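Gorkdale Community Help
Home > Schools and clubs > Equipment and storage

Metal test tube racks: how to clean them and stop them marking a pale table

Posted by Obsa Feyisa, 2024-04-19

I look after the equipment for the science club at Nirham hall. We were given a box of metal test tube racks when a school cleared out its prep room. They have a flat top plate with rows of round holes, and they look like aluminium to me. They are solid enough but dull, and there is a white bloom round some of the holes that doesn't come off with a damp cloth.

The other trouble is the tables. Ours have cream tops and the racks leave grey smears when the children push them about. Washing up liquid shifts most of it but there is always a faint mark left.

I would like to know what to clean the racks with, and whether there is anything I can put underneath them. We have 51 glass tubes in use and I don't want to buy plastic racks if these can be made to do. The budget for the term is £5 and whatever is in the biscuit tin.

Edivaldo Falcão
Member, 430 posts

I was a school technician until I retired and had a cupboard full of these.

Take all the tubes out first. Wash the rack in warm water with a little washing up liquid and use a bottle brush in the holes, going through from the top and then again from underneath. The bloom is most likely limescale or dried salts. Put white vinegar and water, half and half, on a cloth and hold it on the patch for a few minutes, then rinse well. Don't leave the whole rack to soak in vinegar overnight. It will come out duller than it went in.

Do not put it in the dishwasher. The tablets are strongly alkaline and aluminium goes dark grey, almost black in places. The same goes for oven cleaner, washing soda and drain cleaner. Bleach will pit it.

Dry it with a tea towel and stand it on its end for the rest of the day, as water sits in the folded edges. If the rack is brushed metal and you want to use a scouring pad, rub along the grain and keep it light. Scratches across the grain show.

The grey smears are metal rubbed off the bottom edges. Feel along them for burrs and take any off with fine wet and dry paper. Then stick felt or thin cork pads at the corners. Felt gets soggy if you have spills, so I went over to cork.

For the marks already on the table, try a paste of bicarbonate of soda and water on a soft cloth, somewhere out of sight first. Cream cleaner also works but will take the shine off if you do it every week.

Kim
Member

We just stand ours on an old tea tray. Catches the drips as well. Not sure about the white stuff, ours has always had it.

Obsa Feyisa

Thank you both. The vinegar took the bloom off three of them and the fourth is better than it was. I hadn't thought to feel for burrs but two of the racks were quite rough underneath. I have ordered cork pads and will use a tray until they come. I'll look at the tables properly in June when the hall is shut for a week.
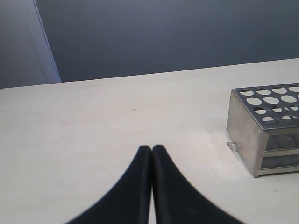

Can I use car metal polish on an aluminium test tube rack?

It will bring up the shine, but polish collects in the holes and is awkward to get out, so wash the rack thoroughly in soapy water afterwards and rinse it before any tubes go back in. For a rack in ordinary use, washing up liquid and a soft brush are enough.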